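Section 4. Fitting a Print into the Desk Holder

The Titport desk holder takes one small card print. Read this section through before you start.

1. Wipe the table and let it dry. Grit under the base will scratch both surfaces.

2. Set the base down with the wide end on the table and the knob facing you.

3. Turn the knob to the left until it moves freely. Do not take it all the way out.

4. Hold the print by its side edges, picture facing the knob side, and lower it into the slot. Keep your fingers off the printed face.

Note: Prints from the Alcantara set have rounded corners and can go in with either short edge down. Check which way up the picture is before you tighten anything.

5. Press down lightly until the card stops.

6. Turn the knob to the right until you feel it catch, then give it a quarter turn more.

CAUTION: Do not use pliers on the knob. Overtightening will crease the card. 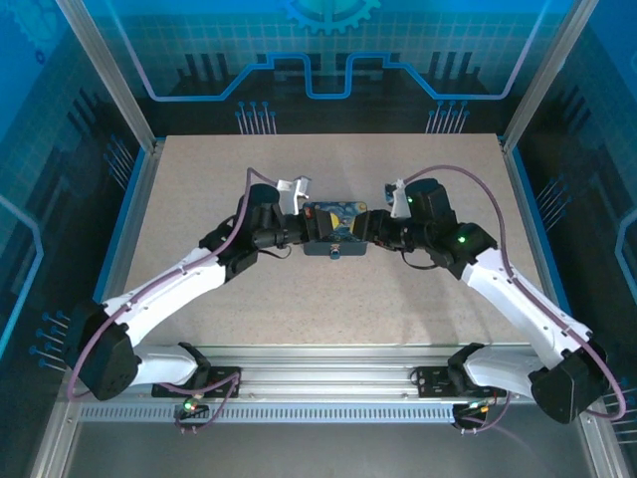
7. Look at the print from the front. If it leans, loosen the knob, straighten the card by its sides and tighten again.

8. Move the finished piece by the base only.

Keep it out of direct sun. Replacement knobs are part 541, spare bases are part 2256. Order either one from Hodwood.

Revised 9th August, D. Whitlock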